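Spent the whole morning on the Gittins cell and I'm so happy with where it landed, so a little thread on how it's set up 🧵

2/ The job is simple to say: pick a water bottle up by the cap, set it down on the bullseye. One arm, one table. We build every change in the simulator first, and only then does it go near the real cell over at Gillinside.

3/ First fix was the approach. Juniper Begay had the hand coming in at a slant, which looked great and tipped bottles like crazy. Now it gets right over the cap, stops, and drops straight down. So much calmer!

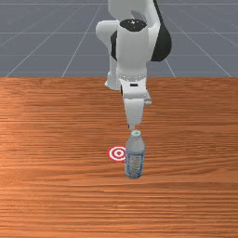

4/ The stop height took forever. Too high and the last move picks up speed, too low and any error in the bottle's position means a bump. We settled on 7 mm and I'm leaving it alone (for now).

5/ Fingers stay closed until that stop, then open to 85% and go down. Opening them earlier used to clip the bottle's neighbors back when we ran a full tray. Old habit, but I like it, so it stays.

6/ Then we let it run. 2,000 picks overnight with the start position nudged a bit each time. 101 misses, nearly all of them with the bottle starting close to the target. Hanna Koval spotted the pattern before I'd even finished my coffee!!

7/ Cause: our place move lifted too little before sliding over. Short trips never cleared the table properly. One number in the config - that was the whole repair.

8/ Next up is the real arm. Rhys Halliday is swapping the fingertip pads and redoing the zero on the wrist joint this afternoon, and after that we load the new settings at half speed.

9/ If you run a similar cell, tell me what lift height you use. I'm collecting them!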